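How to store cut tomatoes so they stay good until tomorrow

By Merja Heiskanen

In my kitchen in Lindport we eat many sandwiches, and always there is half a tomato left. For years I put it in the fridge on a small plate, and next day it was dry on the top and soft under. Now I do it in this way.

Step 1. Use a sharp knife
A dull knife presses the juice out before the tomato is even open. I use a bread knife with small teeth. Cut only what you will eat.

Step 2. Choose which part to keep
Keep the half with the stem end if you can, and eat the slices first. A slice loses its juice much faster than a half.

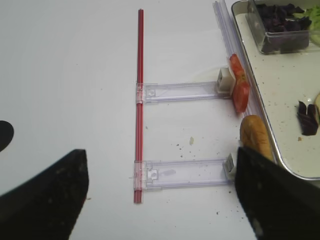
Step 3. Cover the cut side
Lay one folded paper towel in a box with a lid and put the half on it, cut side down. Slices go in one layer, with paper under and over them. Do not add salt yet.

Step 4. Put it in the fridge
Cut tomatoes should not stay in a warm room for more than 2 hours. I use mine the next day. Before eating, take the box out for 5 minutes, so the taste comes back a little.

If the slices are already too soft, chop them and cook them with garlic and oil. It makes a good sauce for eggs.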